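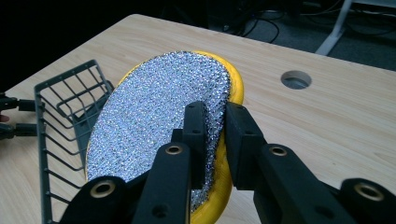 I blame December. I'd been to a friend's do, there was a woman there with sparkles on her phone, her lighter and (I swear) her glasses case, and by the time I got home I'd ordered a bag of 900 tiny stones and a tube of glue. I'm forty-odd and I own one good coat. I have no business with rhinestones! And yet there I was at the table till gone midnight, sticking them on a plain hairbrush one by one, with the radio on and a cup of tea going cold.

The hairbrush was awful, by the way. The rows wandered off to the left and the glue went cloudy, and two stones came off in my hair the first time I used it. I've kept it, though. It lives in the bathroom and visitors are very polite.

What I got wrong was spacing. I'd left gaps, thinking I was being tasteful, and gaps are what make it look like a school project. You want the stones packed in so tight you can't see what's underneath, all pebbly, so that when you tip the thing towards the window it goes silver, then a bit blue, then nearly violet if you're lucky. And you want a good loud colour round the edge. Yellow is my favourite, proper bright yellow, because it stops all that glitter looking like a wedding cake.

Hoi-yan Hsiao taught me that. She runs a Friday evening class above the Prodix shop, and she covers everything: soap dishes, shoe heels, a doorstop shaped like a pear. Her biggest piece is a tray with 2934 stones on it, and she knows the number because she had to reorder halfway through and was cross about it. She starts in the middle on anything rounded and works outwards, then goes back with the very smallest stones along the rim. I'd always started at the edge and ended up with a bald patch in the middle (see hairbrush).

She also told me to stop using my fingers. A wax pencil picks up one stone at a time, face up, and you just set it down and give it a little nudge. I do 70 in a sitting now before my neck complains.

So far I've done a compact mirror and one half of a pair of slippers. My sister has asked for the slippers. She hasn't asked when.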